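Home | Topics | A-Z | Random page

Sponge (cleaning tool)

A sponge is a soft block full of holes that soaks up liquid and lets it go again when you squeeze. I've been adding to this little household encyclopedia for 14 years now, and I can't believe it took me this long to get to sponges - I use one every single day!

The first ones came out of the sea. Natural sponges are animals, the simple kind that sit on the bottom and filter water, and divers around the Mediterranean have collected them since ancient times. You can still buy them for bathing and for painting walls, and they're lovely (pricey, though). Most kitchen sponges today are either cellulose, made from wood pulp, or some kind of plastic foam. Cellulose goes stiff when it dries out and swells up again the moment it hits water, which I find weirdly satisfying.

Color doesn't mean much by itself. Lots of homes and cafes pick one color for dishes and another for the bathroom, but there's no world standard for it, whatever my aunt says. My own system is pink for counters and tables, yellow for dishes.

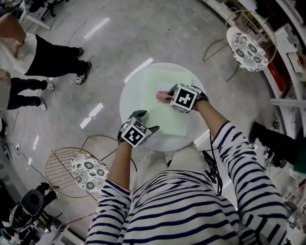

Then there's the scrubby side. On a two-layer sponge the rough layer is usually nylon fiber with grit stuck to it, and it will scratch nonstick pans and glossy plastic if you lean on it. Melamine foam, the white "eraser" type, feels soft but works like very fine sandpaper, so try it on a hidden spot first.

Keeping one fresh is mostly a matter of drying. Rinse it, wring it hard, stand it on its edge. I swap mine every 7 days in summer and stretch it to 11 in winter, and the old one goes down to the garage for bike wheels. Boiling or microwaving knocks back some of the germs but not all of them, and a dry sponge in a microwave can catch fire, so please don't!

2697 views | 14 comments | 7 shares

Related entries
Dishcloth
Loofah
Squeegee
Steel wool
Chamois leather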